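Ostwood Kitchen Studio Opens Its Doors for a New Season of Dishwashing Evenings

OSTWOOD, April 14, 2019 – Tasura, the neighborhood home-skills program, is delighted to announce that its well-loved Dishes by Hand evenings are coming back to the kitchen studio at Ostwood, with room for 100 guests and a warm welcome for anyone who has ever put off a sinkful of plates (and haven't we all!).

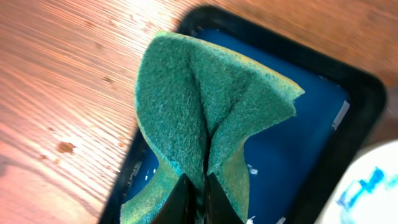

The evenings began as a small get-together among friends and have since drawn over 1,000 people, many of whom come back with a parent or a roommate in tow. Each session lasts 3 hours, with a good long break for tea.

"People arrive thinking they already know how to wash a plate, and of course they do," said Afshin Golestani, program director at Tasura. "But give them a green scouring sponge, a tray and a bit of company, and they start talking about how their grandmothers did it – and then we're all there until closing."

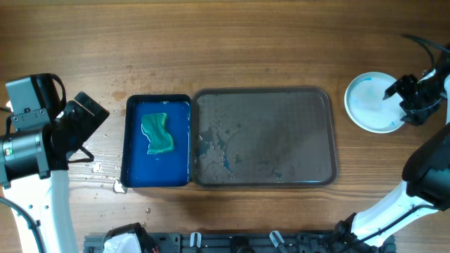 Guests will work at wooden tables and are asked to wear sleeves that roll up easily. Thu Lò will lead the opening session on plates and bowls, and Remo Monti will follow with one on looking after wooden surfaces.

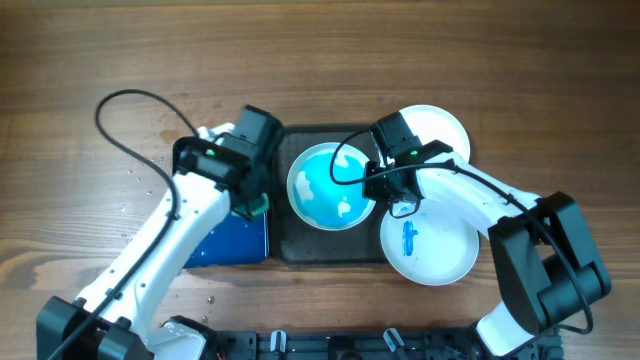
Tickets are $5 and include tea and a printed booklet of washing-up tips. The season runs through October, and places can be reserved at the Ostwood front desk.

Press contact: Snædís Baldursdóttir, Tasura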